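From: Elaine Camargo
To: dalisay-residents list
Date: 8 June 2018
Subject: Re: Clorunex and the shared laundry

Abilio Aranda wrote:

> I talked to the Dallholm rep again and he is willing to hold the price
> through the end of the month. $997 for the starter drum, plus the dosing
> pump, which they lend us for free as long as we keep buying from them.
> He says buildings that switch to Clorunex get 11 percent more life out of
> towels and sheets, and the smell in the machines goes away by itself.
> If no one objects by next week I will go ahead and sign.
> Abilio

I object, so please don't sign yet.

I read the sheet Abilio forwarded, twice. The 11 percent has no footnote. More life compared to what? To plain store detergent, to bleach, to washing everything on hot? I wrote to Dallholm in January asking exactly this and got back the same sheet with a nicer cover page. When I asked a second time I got a phone call from a man who wanted to know how many units we have.

The free pump is the part that bothers me most. A pump that only takes their drum is a contract, whatever they call it. Ademir, you were here when we had the Rumum dryers on the same kind of deal. We paid for parts no one else would sell us, and when we finally wanted out they charged us for hauling the things away.

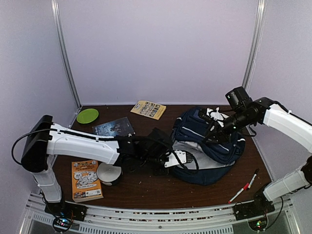

As for the smell, I don't believe any soap fixes that. Valdir pulled the rubber seal back on machine 2 and it was black underneath. People shut the doors right after a load and the water just sits there. Before we spend a cent I'd like us to try leaving the doors open, wiping the seals, and running one empty hot cycle a week. The manual on the shelf says to do all of that and I'd bet it has never been opened.

I also think we use far too much soap as it is. My sister-in-law's building cut theirs in half and the towels came out softer. I can't prove that means anything, but it's as much proof as Dallholm has offered us.

Mirela asked off list whether the stuff is safe for her son's skin. I can't tell from what we were sent. The sheet says "gentle on fibers" and leaves it there. A full ingredient list should not be hard to get from a company that wants our money, and so far it has been.

What I'd want to see before a vote:

The ingredient list.
The test behind the 11 percent, with the name of whoever ran it.
The pump terms in writing, including what it costs to send it back.
A price per load. I get 88 cents from their own dosing chart, and that looks awful next to what we pay now. If I read the chart wrong, show me where.

Abilio, I know you've put time into this and I'm not trying to be difficult. If they come back with real answers I'll read them.

Elaine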